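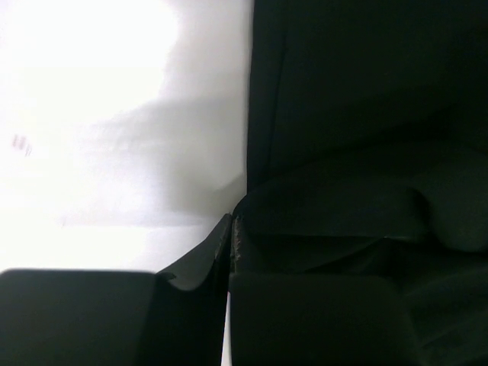
Wrist camera view from the Brindmont open day: white surface on the left, dark material on the right, the two fingers at the bottom.

To the list,

The picture on top is what the arm had to go on. I copied it from the page Brindmont put up for visitors. Look at the left side and tell me what you would tell a machine to do with it. Apart from a few faint reddish-brown marks near the edge, it's close to blank, and the right side is so dark that I had trouble finding the second finger. I'll get to that. First, the message I'm answering:

> I went to the Brindmont open day in November and came away impressed.
> The Denatine arm worked with soft goods for the whole demo, 35 minutes,
> and the operator only stepped in 2 times. They say it learned from 800
> recorded runs. If it can handle cloth it can handle our returns bench.
> I think we should ask for a quote before spring. Did anyone else
> on the list go?

I went. I stood through the same demo, or one just like it, and I'd hold off on the quote.

Start with the 800 runs. I asked how many were made at that table under those lights, and was told "most." Fine, but our bench sits next to a loading door. The light there is different at 8 a.m. and at noon, and nothing I heard covered that. If the wrist camera gives you a white glare beside a near-black fold at their own site, I want to know what it gives you at ours. Maybe the software copes. Maybe there's a second camera doing the real work. I asked about that too and got a brochure.

Then the 2 times. That's the count of when the operator touched the controls. It leaves out the pauses when he walked over and straightened the pile by hand -- I'd call that stepping in, and on a bench with one person it would be that person's whole job.

I'll give them this: the grip was gentle, and I didn't see it tear anything. Pisharody's machine last year was worse on both counts. But we liked that one too for the first week, and it has been under a tarp in Bravadora's back hall ever since.

What I'd ask for is a trial with 17 of our own returns, picked by us, dark coats included, at our bench with the door open. No straightening. If they agree, I'll drive the box over myself. If they want to choose the items, we have our answer.

Does anyone have notes from the afternoon session? I left before it started.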